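Search this site Go

Fimura's cheap tablet is slipping again

So I got the email last night, same as everyone else on the list. Fimura has pushed its $199 tablet back for the second time since August, and now they're saying "early next year."

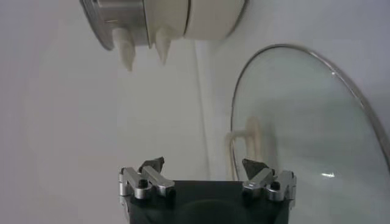 Filed under: HARDWARE

Liesl Baumgartner at Fimura told me they're still short on display chips (who isn't!) and that some 900 preorders are affected. You can get a refund or hang on and get a free case.

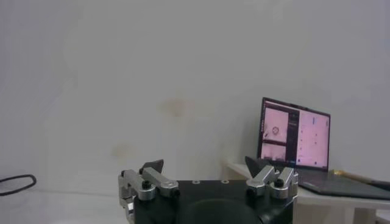 I'm hanging on, mostly for the pen, and I already sold my old Jetine to pay for it.

3 comments

Nestor Macaraeg: Refund for me. I want it by Christmas.

eltis_fan: free case lol

pk: Mine said $200 at checkout??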